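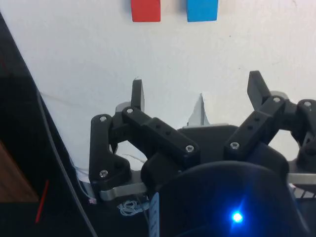

Red block and blue block on the white surface

Cultine Stacking Blocks, plain colours

Product page, last changed Oct 15, 2020

Cultine blocks are simple coloured blocks for building, sorting and stacking. We sell them by the piece and in bags, in red, blue, green and yellow. There are no letters, no numbers and no pictures on them. Many customers ask us for exactly this, a block that is only a colour and a shape, so that the person who uses it can decide what it is for.

The blocks are made for us by Plunar, a small workshop which also makes our counting trays and our peg boards. Burnano is the shop. We pack the orders, answer the mail and take care of returns.

What you can order

Single block, any one colour
Pair, two colours of your choice (red and blue is the usual pair)
Bag of 25, one colour or mixed
Box of 100, mixed, the same quantity of each colour

The bag is cotton with a cord. The box is strong cardboard with a lid, and it can be used for storage afterwards. If you order single blocks, please write the colours in the note field at the checkout. Without a note we send red.

About the shape

The standard Cultine block is a cube. All sides are flat and the edges are only a little rounded, enough that they do not hurt the hand. We have tried blocks with more rounded edges, and they are pleasant to hold, but a tower of them moves too easily. For a first tower of two blocks it makes no big difference. From the fourth or fifth block you will notice it.

We are asked sometimes if a red block is the same size as a blue one. Yes, the colours are all cut to the same measure. If you lay two blocks side by side and look at them from a low place, one can seem wider than the other, depending on where your eye is. Put one on top of the other and turn it with a finger, then you can compare the sides properly.

The colour goes over all six faces. We do not leave one face without paint, as some makers do. The red is a strong, full red and the blue is a bright middle blue. Please remember that each side looks lighter or darker with the light in the room, and that screens show colours differently. If you need an exact match to blocks you have already, order one single block first and compare it at home.

The surface under the blocks

A good tower begins with what is below it. Any flat table will do. If your table is dark or has a strong pattern, we recommend a plain light cloth or a sheet of white board under the blocks. The colours are easier to see, and a block that falls on cloth makes much less noise (this is important in a classroom, and also in a flat with neighbours).

With cloth there are two points. Pull it flat where you want to build, because even a small fold will tilt the lowest block. And use a cloth that is big enough for the table, so that nobody pulls at the edge with a sleeve.

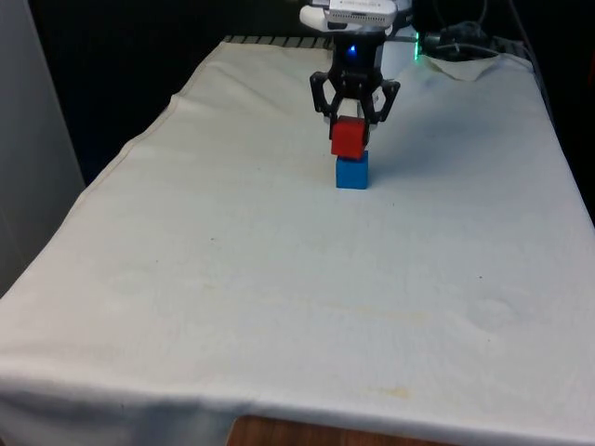

For the stack of two, put the blue block down first and press it lightly, so it sits well on the cloth. Take the red block by two opposite sides, bring it straight down, and wait a moment before you open your grip. Most small accidents come from opening too fast or from one side before the other. The colours can of course be changed. We write blue below and red on top in our activity sheet only so that everybody begins with the same picture in the head.

After this there is a lot you can do with the same two blocks:

Red on blue, then blue on red
Side by side with a small space between
Side by side with no space
One behind the other, so that from the front you see only one
Corner to corner

The activity sheet comes free with the bag and the box. It is one page, printed on both sides. If you bought single blocks and want the sheet, write to us and we will send it as a file.

Cleaning

Wipe the blocks with a damp cloth and let them dry in the air. Do not leave them in water and do not put them in the dishwasher. Pencil marks come off with a normal eraser. Felt pen mostly does not come off, I am sorry to say, and we don't recommend strong cleaners because they make the surface dull.

The cotton bag can be washed in the machine. Take the blocks out first – we have had two customers who forgot.

Storage

Keep the blocks dry and away from the heater. A box of 100 is heavy for one hand, so store it on a low shelf. In a sunny window the red will become paler after some months, the blue not so much.

Delivery

Small orders leave our store room in Requena Street in two working days. For schools and clubs that order more than one box, please count on a week. The green blocks are short at the moment, and Plunar has promised us the next lot in November. Until then, mixed bags are packed with more yellow in place of green. If you prefer to wait for the green, say so in the note field and we hold the order.

Single blocks are sent in a padded envelope. In our last delivery from the workshop there were around 80 blocks with a small mark on one corner. We have put these aside and sell them at a lower price as second choice. They stack the same as the others. Only ask for "second choice" when you write.

Returns

You may send back blocks that are clean and not written on. Keep the bag or box, please, as we can't take back loose blocks from a full set. If a block arrived damaged, send us a short message with your order number and we replace that block, you do not need to return the whole set.

Goes well with

Plunar counting tray, flat, with low sides
White table cloth, plain, two lengths
Cultine flat tiles, same four colours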